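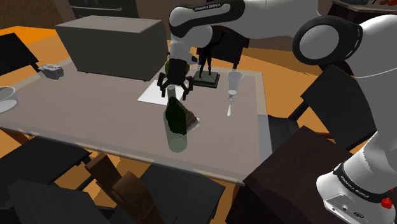 Durnside / Workshop notebook / Glue and finishes

Cold-room glue test, second round
June – Dennis Penrose
5 comments

Carrying on from the first round, where the hide glue gelled before I could get the joints closed. Same oak offcuts this time, planed the same morning, grain running lengthwise. I warmed half of the pieces on the radiator shelf and left the other half in the cold store overnight.

Glue was the Vudton pearl, soaked in cold water and then heated in the Kettle pot. The dial on the pot reads high, so I went by the probe. Brushed both faces, rubbed the joint until it grabbed, and left it alone. No clamps on the rubbed joints. The lap joints got one clamp each.

Open time on the warmed pieces was over 90 seconds. On the cold ones I had 17 before the skin formed, and two of those joints slid when I set them down. I scraped them off and did not count them.

Broke the first set at 9 in the evening, which was too early. The glue line was still rubbery in the middle and the results are no use to anyone. The rest stayed put until the next afternoon.

Second set, warmed pieces: all but one tore wood. The one that failed had a low corner where I planed badly, and there was a thick yellow patch of glue in it.

Second set, cold pieces: 11 broken, most of them clean along the glue line. The faces came apart shiny, with no fibers pulled.

Still to do: try a little urea in the batch to slow the gel. The old Clidus recipe sheet gives an amount but the corner of it is stained and I can't read the unit – will weigh out a small dose and work up.

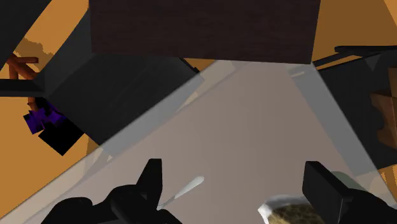
Dennis, the urea will cost you some strength, so break a plain set alongside it or you won't know which change did what. Also worth checking the soak time. Mine went stringy when I rushed it.

Agreed on the plain set. The soak was overnight, so I don't think that's it. Will label the next lot in pencil, the marker bled into the end grain.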